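Bag packing, week five

The club's second build went live in April and I have been putting off writing it up until the gripper offsets stopped moving. They have mostly stopped moving.

For anyone who missed the earlier posts: Nevurside is our student robotics club, and this term's project is a two-arm bag packing task. Two arms, one tote bag, a set of containers that have to end up in the bag. The entry is called Cheema, after a street two of the members lived on. Fouzia Memon is running the control side, Asif Shaikh has the enclosure and the wiring, and I do data and complain about the data.

The state of things at the start of the month was poor. The left arm had a wrist offset that nobody had written down, and every demonstration recorded before it was fixed had the gripper closing slightly behind where the operator thought it was. We had 329 episodes at that point. I went through them over two evenings and kept the ones where the error didn't matter, mostly the cases where the left arm only steadies the bag. The rest are in a folder called old, and they can stay there.

Asif then rebuilt the base mounts. Both arms now sit on plates fixed to a single aluminium rail along the front of the table. Previously each had its own clamp, and the clamps crept. With a common rail the transform between the two bases is measured once and stays put. We check it at the start of each session anyway.

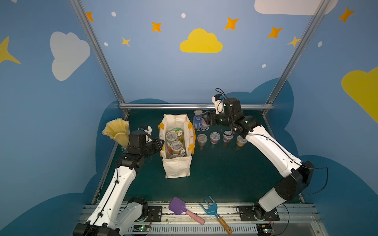 Bag open, four deli cups still out on the table, right gripper in beside the glove.

The cups are the hard part. They are clear plastic, so depth is unreliable on the walls and we lean on the colour of the contents to find them. That works well enough with the purple and the yellow-orange. The brownish one against a dark green tabletop is worse, and Fouzia has been adjusting exposure on the wrist camera to separate the two. A cup already in the bag is harder again, as often all you get is a bit of rim.

The glove, the spatula and the hand rake are distractors. Bianka Fekete picked them, and her rule was that each one should fail in a different way. The glove is soft and changes outline every time it is put down. The rake has a long handle that pokes into places the planner considers free. The spatula is a flexible nuisance. The fluted bowl was her addition as well, and I am still not convinced a wavy rim teaches the policy anything.

Training runs go for 2000 steps on the small model before we look at anything. Fouzia wants longer. My position is that the curve is flat by 600 for the reaching phase and that the remaining steps are all being spent on the release, so the fix is more release demonstrations. We are collecting those now, with Areeba Lodhi on the leader arms, as she has the steadiest hands in the club.

Outstanding items: cable routing on the right wrist, where the loops need to be tied down before they snag a bag handle. A reset procedure that doesn't depend on who is doing the resetting. Hammad Ghauri has a draft of that, written in a colour scheme I will be asking him to change.

Next post will cover the release data, assuming the left wrist behaves.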